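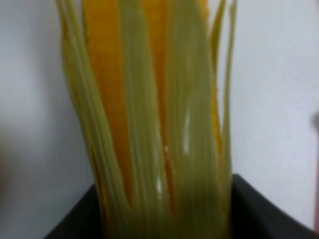
Lesezeit: 4 Minuten

Teilnehmende gesucht: Wohin mit den Dingen? Studie zum Einräumen und Sortieren im Haushalt

Für das Projekt Flidmont suchen wir Erwachsene, die unter ruhigen Bedingungen Haushaltsgegenstände sortieren und uns anschließend erklären, wie sie dabei vorgegangen sind. Vorkenntnisse sind nicht nötig. Sie müssen auch nicht besonders ordentlich sein. Uns interessiert, welche Gruppen Menschen bilden, wenn Lebensmittel, Küchengerät und Badartikel durcheinander auf einem Tisch liegen.

Die Studie wird vom Büro Dravden durchgeführt, das sich mit der Einrichtung von Küchen und Abstellräumen befasst. Die Ergebnisse fließen in einen Leitfaden für kleine Wohnungen ein, der im Dezember erscheinen soll.

Ablauf

Ein Termin dauert 45 Minuten. Sie bekommen nacheinander mehrere Zusammenstellungen vorgelegt und verteilen die Dinge so auf Fächer und Körbe, wie Sie es zu Hause tun würden. Eine Zeitvorgabe gibt es nicht. Nach jedem Durchgang stellen wir einige Fragen: Was gehört für Sie zusammen? Was hätten Sie lieber in einem anderen Raum? Gab es etwas, das nirgends hinpasste?

Die Zusammenstellungen sind absichtlich gemischt. Eine Kartoffel und ein Maiskolben liegen neben einer Getränkedose, dazu kommen ein Pfannenwender oder eine Schachtel Zahnpasta. In den Vorgesprächen haben manche zuerst nach Räumen getrennt, andere nach Haltbarkeit oder danach, was sie am häufigsten in die Hand nehmen. 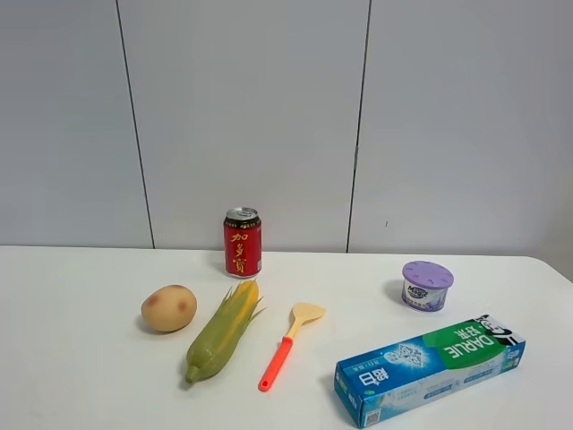 Schwierig wird es meist bei Dingen, die in mehreren Räumen gebraucht werden. Auch Getränke machen Mühe: Der eine stellt sie in den Kühlschrank, die andere in den Flur neben die Kisten. Sagen Sie in solchen Fällen einfach, wie Sie sich entscheiden würden. Sie dürfen einen Gegenstand auch beiseitelegen und später darauf zurückkommen.

Einzelne Produkte kommen aus dem Ausland und sind nicht auf Deutsch beschriftet. Sie müssen die Aufschrift nicht lesen können. Wenn Sie sie doch lesen können, sagen Sie uns das bitte beim Termin, wir vermerken es dann im Bogen.

Wen wir suchen

- Personen ab 18 Jahren, die in ihrem Haushalt regelmäßig selbst einkaufen oder aufräumen
- gern auch Wohngemeinschaften und Paare, die getrennt voneinander teilnehmen
- ausreichende Deutschkenntnisse für das Gespräch
- keine berufliche Tätigkeit im Küchenverkauf oder in der Regalplanung

Der Tisch lässt sich im Stehen und im Sitzen benutzen. Wer eine Hand nicht oder nur eingeschränkt gebrauchen kann, ist ebenfalls willkommen - bitte bei der Anmeldung angeben, dann planen wir mehr Zeit ein. Bei starken Duftstoffallergien raten wir von einer Teilnahme ab.

Vergütung und Daten

Sie erhalten für den Termin 25 Euro, auf Wunsch als Überweisung. Fahrtkosten innerhalb des Stadtgebiets erstatten wir gegen Vorlage der Fahrkarte. Das Gespräch wird schriftlich protokolliert. Ihren Namen speichern wir getrennt von den Antworten und löschen ihn nach Abschluss der Auswertung.

Anmeldung

Anmeldeschluss ist der 9. Februar 2025. Schreiben Sie uns eine kurze Nachricht über das Kontaktformular, Stichwort »Einräumen«, und nennen Sie Ihr Alter, die Zahl der Personen im Haushalt und zwei Tageszeiten, die Ihnen passen. Wir antworten in der Regel innerhalb von vier Werktagen. Die Termine beginnen frühestens um 9 Uhr, einzelne Abendtermine sind möglich.

Fragen zum Ablauf beantwortet Agnes Haugland. Für Vergütung und Datenschutz ist Sverre Hellström zuständig. Wer bereits an der Vorstudie mit dem Büro Engström teilgenommen hat, kann diesmal leider nicht berücksichtigt werden.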